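Second horn in Clidwood Sinfonia here. A few people asked how the February concert is coming along, so this is a thread on the piece we're finding hardest, which is the new one.

It's called Timuda. One movement, 283 bars, for strings, two oboes and two horns. We've had the parts since before Christmas and we play it on Saturday week at Davo Hall.

The rest of the programme is an overture most of us have played before, a set of dances for strings, and a symphony after the interval. All of that is in decent shape. The dances need a bit more light and shade but they hold together.

Timuda opens with the violas on their own, very quiet, for a whole page. Our violas are good but they don't get many whole pages to themselves. At the first rehearsal they were so quiet that the cellos missed their entry and we had to go back to the top.

Sneha Agarwal is conducting. She took the opening at half speed that first night and had the rest of us sit and listen. Then she had the cellos sing their entry before they played it. Cellists don't like singing much but they came in on the right beat after that.

The horns come in at letter C. Long held notes, a fourth apart, starting from nothing. My note is the lower one and it sits in the part of the horn where things wobble if you haven't warmed up. I've started getting to rehearsal early so I can play low long notes in the corridor.

My first attempt was to breathe in the bar before, which is what you'd normally do. It's too late. The tempo is so slow that by the time the note starts you've been holding your breath for an age. I now breathe on the last beat and start straight away.

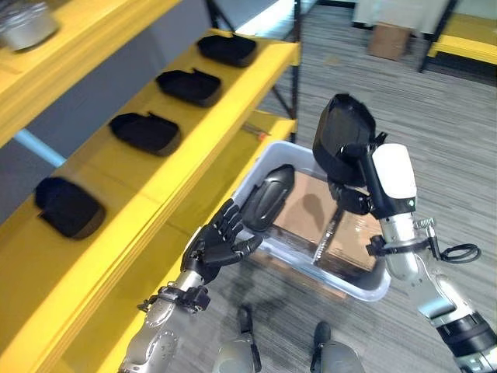

Roy Yeoman: Same trouble on the oboe at letter D. I'd got far too much air by the time I needed it, so I've been breathing out before the entry and it's better. Could we try the two of us together with the horns before Tuesday's full run?

Yes please, Roy. I'll bring my part and we can go in the side room at the tea break. It would help me to hear where your note sits, because from my chair I mostly get timpani from the symphony being tuned.

Then there's the middle section. It's marked in five but the five isn't always split the same way. Sometimes it's three and two, sometimes two and three, and there's a run of bars where the strings do one and the wind do the other.

I've pencilled a little triangle over every three and a slash over every two. Looks untidy, works well enough. A few desks of the second violins have done the same but with their own system, so it's no use looking over a shoulder for help.

Sneha beats it very clearly. The difficulty is that if you stop watching for one bar to find your place on the page, you come back up and she's somewhere else. I've got most of that section off by heart now for that reason alone.

On to the hall. We rehearse in a school dining room with a low ceiling and a hard floor, and everything sounds loud and close. Davo Hall has 407 seats, a high ceiling and heavy curtains down both sides. Quiet playing travels nicely there. Fast playing goes a bit soft at the edges.

So we've been told to make the notes in the fast parts shorter than feels right. In the dining room it sounds like hiccups. I've played in Davo enough times to trust that it'll sound normal from row F.
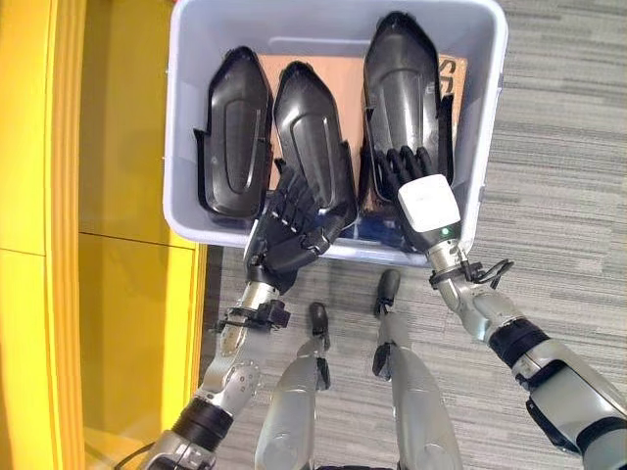 The stage there is wide and not very deep, so the horns usually end up off to one side instead of in the middle behind the woodwind. For this one we've asked to be behind the violas. We spend so much of the piece underneath them that it makes sense to hear them properly.

That means the basses move across to the far side. They've agreed, though they'd like a go in that layout before the day. We're getting 25 minutes on stage for it on the afternoon of the concert, before the full rehearsal starts.

Someone asked about numbers. For Timuda it's a smaller string group than the symphony, 14 players plus us and the oboes. The others sit out and come on for the symphony. I think the smaller group is right. When we tried it with everybody, the viola page lost its shape and you couldn't hear the bow changes.

The ending is my favourite bit. The opening tune comes back, but in the first oboe, and the horns have the same two notes as at letter C. They stop before the strings do. You put the horn down and there's still a page to go, with the violins getting higher and thinner.

It's hard to sit still through. The temptation is to empty the water out of your horn as soon as you finish playing. Please don't, if you're a horn player reading this and you get to do the piece one day. It's audible. I've done it once and had a look from the front desk of the violas.

Last week we got from beginning to end without stopping for the first time. The five section slipped in one place and came back. The ending was slightly flat in the horns, and that was me. I'm using a different fingering on the last note now and it's sitting better.
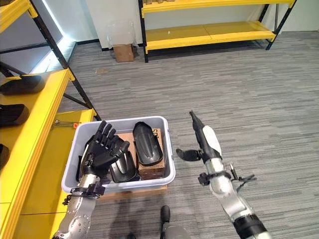
Left hand over the grey bin, right arm alongside.

A question from this morning about whether it's a difficult listen. I wouldn't say so. It's slow for a long time, then busy, then slow again. There are proper tunes in it. My mum has heard me practise my part, which is nearly all long notes, and even she says she's coming.

Another one about the order. Overture, Timuda, dances, interval, symphony. We did talk about putting the new piece first so people came to it fresh, but latecomers are let in after the opening item and it would be a shame to have doors going during what follows. An overture can stand a bit of coughing.

The Moges Quartet are giving a short set in the foyer beforehand. Two of them play with us as well so they'll be finishing that and walking straight round to the stage door. If you want to hear them, get there by half six. There's a limited number of chairs and the rest is standing.

Tickets are on the door or from the music shop in Clidwood. Under-18s are free but still need a ticket. The bar opens at the interval and shuts again when the symphony starts.

Two more rehearsals to go. The next one is all strings for the first hour, so I'll be at home with the metronome set to five, practising my triangles and slashes.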